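Subject: Re: [grarkik-users] Dashboard slows down with stacked bars
Date: 8 July 2025

Hi all,

On the Nonex list someone wrote:

> We have 577 rows feeding a stacked bar and every filter click takes
> ages. Is it the chart or the Skalluvden connector?

I had the same thing last September and I'd put money on the connector. It re-pulls the whole sheet on each click unless you turn on the cache, and the setting is hidden under Source > Advanced (why there, I have no idea!).
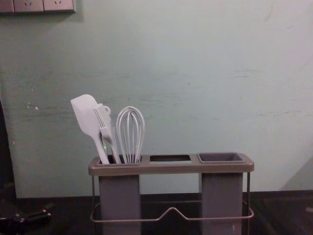
My stacked bars got a lot quicker once I grouped the data before the chart saw it. I ended up with three buckets, laid out side by side like the three openings in the top of that gray utensil caddy, and everything goes into one of them. Grarkik then only has 200 rows to draw and the filter feels instant.
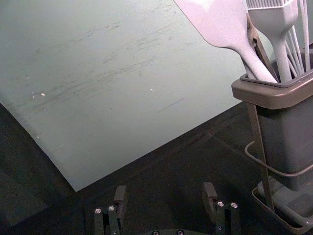
If you still need the detail, put it on a second tab with the row limit at 400 and leave auto refresh off. Oh, and the Vídalín theme adds animation to every bar, so switch to the plain one while you're testing. Are you on version 2 or still on the old one? The menus moved.

Good luck!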